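Subject: Re: [stendow-growers] Gluts, swaps and the September supper
From: Agata Negri
To: Stendow growers list
Date: August 17, 2017

Hello all, here are my answers to Imre, who asked far more than I can manage before lunch!

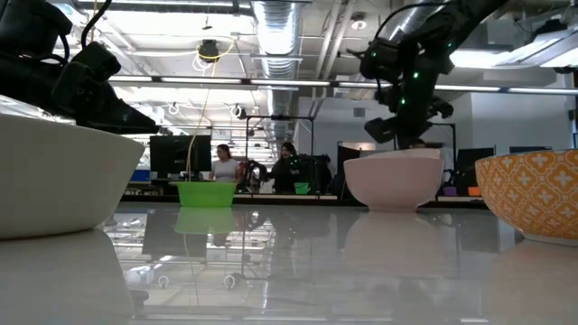
1. COURGETTES

Imre Magyar wrote:
> We've got courgettes coming out of our ears down at the bottom
> plots and I know we aren't the only ones. Is anyone doing the
> swap table again this year? Also, Agata, what was that thing you
> made last time with the vinegar? My wife keeps asking. And did
> you ever sort out the split tomatoes?

Yes to the swap table, same spot by the water tank, and please label things this time. Last year I took home what I thought was a bag of mild peppers and cried through a whole omelette.

The vinegar thing is just courgettes cut long and thin, salted in a colander for an hour or so, squeezed hard in a tea towel and then fried in batches until they go brown at the edges. While they're still hot you pour over a little warmed vinegar with a clove of garlic and as much mint as you can bear to pick. My aunt used to leave it overnight and I think she was right, it's a bit sharp on the first day. I use 2 big courgettes for the pair of us and there's never any left (the marrow-sized ones are no good for it, too much water, give those to the hens).

2. TOMATOES

Sort of! I've been watering every evening instead of drowning them when I remember, and the splitting has mostly stopped on the Fiore. The Jumden are still a mess. I've grown them for six summers now and I say every time that I won't bother again, and then in February I get the seed tin out and off we go. The flavour is lovely if you get to them before the wasps do. Split ones are perfectly good for sauce anyway, so I just cut out the bad bit and into the pan they go.

Has anybody tried Zumeck? I was given a packet at the spring swap and sowed them far too late, so mine are still hard and green. If you've had them ripen outdoors I'd love to know when, and whether you pinched them out or let them sprawl.

3. THE SUPPER

> Are we still on for the supper in September, and does it need
> to be so formal? People were a bit shy of the long table.

Formal! We had paper napkins, Imre. But I take the point, and I'd be happy with smaller tables dotted about and people wandering between them. It would make it easier for the ones with little children too. I'd like to keep the soup, whatever else we change. Mine will be the bean and tomato one and I can make two big pots of it if someone else will do the bread. Salads are up to you lot, just shout on here so that we don't end up with eight bowls of beetroot.

We did well with the jar at the open afternoon, by the way: the new hose is paid for and it reaches right down to plot 6, so no more carrying cans along the bottom path. My shoulders are delighted.

4. BLIGHT

> Bit of brown on the leaves of my maincrop, should I worry?

I would, with all this damp. Mine went over in a week last time. Cut the tops off and take them right away from the plot, then leave the potatoes in the ground for a fortnight before you lift them. If it's only a few spots low down it might just be the plants getting tired, so bring me a leaf and I'll have a look, though I'm no expert and you'd do well to ask next door as well.

Right, that's the kettle. Oh, and whoever borrowed my small riddle from the shed, I need it back for the carrots.

Agata
(top end, next to the plum)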